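School swim relay in May – how to count the laps?

hvarela
Our school in Cirdale makes a sponsored swim for the children's ward. Last year we had 203 laps and two parents quarreled over the total. Any advice?

niall_o
Give each lane one adult with a paper sheet. Stop at 20 laps per child.

hvarela
A limit is not fair, I think. Some children train all winter.

Szabo_V
I agree with Niall. Without a limit we finished over 6 hours later.

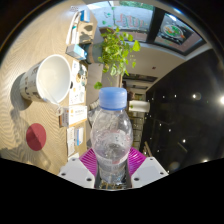
gumaro.a
Sponsors at our school pay per team, so the limit hurts no one. Please write the names on drinks also – a clear bottle with a light blue cap, like this one, is easy to mix up at the pool side.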